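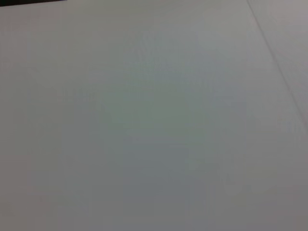 Surface gris clair mate : comment enlever un voile qui revient ?

Posté par Iara Durán

Bonjour,
J'ai chez moi une grande surface lisse, gris très clair, posée par les anciens propriétaires. Je ne sais pas si c'est peint ou stratifié. Après chaque nettoyage, il reste un voile terne quand la lumière arrive de côté, surtout vers 17 heures. J'utilise du liquide vaisselle et une éponge. J'ai aussi une ligne de saleté dans un joint, impossible à ravoir. Que me conseillez-vous sans abîmer le mat ?
Merci d'avance.

Hipólito Leiva

Le voile, c'est presque toujours du savon mal rincé. Mettez une seule goutte de liquide vaisselle dans un litre d'eau tiède, passez une microfibre bien essorée, puis une deuxième fois à l'eau claire, et séchez tout de suite avec un chiffon sec. Il faut parfois recommencer deux ou trois fois pour retirer les anciennes couches.
Pour le joint, une brosse à dents souple et du bicarbonate en pâte, environ 15 minutes de pose, sans déborder. Testez d'abord dans un coin caché. Si le chiffon prend la couleur, c'est de la peinture et il faut arrêter de frotter.
Pas d'éponge magique sur du mat : elle lustre et la trace reste.

Milagros Mansilla

Vinaigre blanc, ça marche pour tout.

Caradog Mathias

Pas d'accord pour le vinaigre tant qu'on ne sait pas ce que c'est. J'ai terni un plan de travail comme ça en octobre. La méthode d'Hipólito est bonne, j'ajouterais seulement de travailler par petites zones et de changer l'eau souvent. Chez moi l'eau est très calcaire, alors je fais le dernier rinçage à l'eau déminéralisée.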